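밀라그로스 세바스티안 @ 바느질 연습장
헌 티셔츠로 이불 만들기, 지난 11월부터 지금까지의 기록입니다. 글이 조금 길어서 나누어 올립니다.

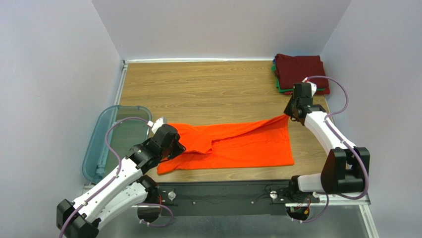 1/
저는 한국에 와서 퀼트를 배웠습니다. 그래서 바느질 말은 한국어로 먼저 알게 되었고, 우리 나라 말로는 아직 모르는 것이 많습니다. 반대로 일상 한국어는 가끔 틀립니다. 이상한 문장이 있으면 댓글로 고쳐 주세요. 고마운 마음으로 읽겠습니다.

2/
이번에 만드는 것은 티셔츠 퀼트입니다. 입지 않는 면 티셔츠를 잘라서 조각으로 잇고, 솜과 뒷감을 대어 누비는 이불입니다. 보통 퀼트 천과 다르게 티셔츠 천은 늘어납니다. 이 한 가지 때문에 저는 첫 달에 조각을 여섯 장 버렸습니다.

3/
티셔츠는 모두 가족과 친구들에게서 받았습니다. 남동생이 소포로 보낸 것이 제일 많습니다. 소포 무게가 3,400그램이었습니다. 우체국 직원분이 "옷이에요?" 하고 물으셔서 "이불이에요" 하고 대답했더니 잠깐 서로 말이 없었습니다.

4/
자르기 전에 하는 일.
먼저 세탁합니다. 섬유유연제는 넣지 않습니다. 유연제를 쓴 천에는 접착심이 잘 붙지 않는다고 배웠고, 제가 해 보니 정말로 모서리가 들떴습니다. 다 마르면 옆선을 맞추어 접어 두고, 하루 지나서 자릅니다. 하루를 두는 것은 선생님의 습관인데 저도 그냥 따라 합니다.

5/
자르는 순서도 적습니다. 소매를 떼고, 옆선을 자르고, 어깨를 자릅니다. 그러면 앞판과 뒤판이 나옵니다. 목둘레 시보리는 버리지 않고 따로 모읍니다. 나중에 화분을 묶을 때 좋습니다.

6/
접착심 이야기를 꼭 하고 싶습니다.
처음에는 두꺼운 심을 샀습니다. 조각이 종이 상자처럼 딱딱해졌습니다. 이불이 혼자 서 있을 것 같았습니다. 두 번째로 Skolto의 얇은 니트용 심을 샀는데 이것은 마음에 들었습니다. 천이 덜 늘어나고 손으로 만지면 아직 티셔츠 같습니다.

7/
다리미는 밀지 않고 눌러야 합니다. 저는 이 말을 "눌러야"가 아니라 "놀라야"로 잘못 들어서, 수업 시간에 왜 다리미 앞에서 놀라야 하는지 오래 생각했습니다. 지금은 잘 누릅니다.

8/
조각 크기는 한 변 30센티미터입니다. 어린이 티셔츠는 그 크기가 나오지 않아서 옆에 무지 면을 대었습니다. 무지 면은 Butomis라는 동네 천 가게에서 샀습니다. 색은 짙은 남색, 겨자색, 그리고 이름을 모르는 회색입니다. 사장님은 그 회색을 "비 오기 전 색"이라고 부르십니다.

9/
배치할 때 실수한 것.
밝은 색을 모두 가운데에 모았습니다. 방바닥에 놓고 보니 눈이 아팠습니다. 그래서 다시 풀었습니다. 잇기 전에 바닥에 전부 놓아 보고, 의자 위에 올라가서 내려다보세요. 의자는 꼭 흔들리지 않는 것으로 하세요.

10/
재봉 설정을 물어보신 분이 계셔서 답합니다.
바늘: 니트용 볼포인트 바늘.
땀 길이: 3.0.
노루발: 워킹풋. 이것이 없으면 위의 천이 밀립니다. 저는 없이 두 줄을 박고 나서 바로 사러 갔습니다.
실: 폴리에스터. 면실도 해 보았지만 천이 늘어날 때 끊어졌습니다.

11/
누빔은 아직 고민하고 있습니다. 후보가 두 가지입니다. 하나는 조각 경계선을 따라 그대로 박는 것이고, 또 하나는 전체를 물결무늬로 하는 것입니다. 물결무늬가 더 예쁘지만 프린트가 있는 자리에 바늘이 지나가면 구멍이 남습니다. 프린트는 천처럼 다시 오므라들지 않습니다. 실을 뜯어도 작은 점이 그대로 보입니다.

12/
그래서 Bañez 패턴을 조금 바꾸어 쓰기로 했습니다. 원래는 바깥에서 안으로 들어가는 네모 나선인데, 저는 프린트 앞에서 멈추고 돌아 나옵니다. 도안을 종이에 네 번 그렸습니다. 세 번째 종이가 제일 좋았는데 그 위에 커피를 쏟아서 네 번째가 되었습니다.

13/
돈 이야기도 솔직하게. 티셔츠는 공짜였지만 다른 것은 공짜가 아닙니다. 심, 솜, 뒷감, 바늘, 그리고 워킹풋. 저는 "헌 옷으로 만드니까 절약이다"라고 남편에게 말했는데, 지금은 그 말을 다시 하지 않습니다.

14/
3월 14일 목요일에 윗판을 다 이었습니다! 마지막 줄의 솔기가 2밀리미터 어긋났습니다. 뜯을까 하다가 두었습니다. 선생님은 보시고 "뜯어도 되고 안 뜯어도 돼요"라고 하셨습니다. 저는 이 문장이 한국어에서 제일 어려운 문장이라고 생각합니다.

15/
다음은 솜입니다. 티셔츠 천이 이미 무거워서 얇은 면솜으로 하려고 합니다. 폴리솜은 가볍지만 제 손에는 미끄럽습니다. 써 보신 분 계시면 의견을 주세요. 특히 세탁기에 여러 번 돌린 다음에 어떻게 되는지 알고 싶습니다.

16/
뒷감은 플란넬입니다. 한 폭으로는 모자라서 두 폭을 이어야 합니다. 이음선을 한가운데에 두지 말고 옆으로 조금 옮기라고 배웠습니다. 이불을 늘 반으로 접으면 가운데가 먼저 닳는다고 합니다. 이 말은 듣고 나서 집에 있는 이불을 다 펴 보았습니다. 정말입니다.

17/
남은 조각이 많습니다. 소매는 작아서 이불에 넣지 못했습니다. 긴 끈으로 잘라서 코바늘로 냄비 받침을 뜨고 있습니다. 하나는 Trivden 모임에 가져가서 자랑했습니다. 모양이 동그랗지 않고 감자 같지만 냄비는 잘 올라갑니다.

18/
댓글에서 많이 물어보신 것: "추억이 있는 옷인데 자를 때 아깝지 않아요?"
아깝습니다. 첫 가위질은 삼십 분 동안 못 했습니다. 그래서 제일 정이 없는 티셔츠부터 잘랐습니다. 네 벌쯤 지나니까 손이 괜찮아졌습니다. 아버지 티셔츠는 맨 마지막에 잘랐고, 그날은 다른 일을 하지 않았습니다.

19/
솜을 사면 이어서 올리겠습니다. 시침은 핀으로 할지 스프레이로 할지 아직 정하지 못했습니다. 우리 집 고양이는 핀을 좋아해서 스프레이 쪽으로 마음이 가고 있습니다.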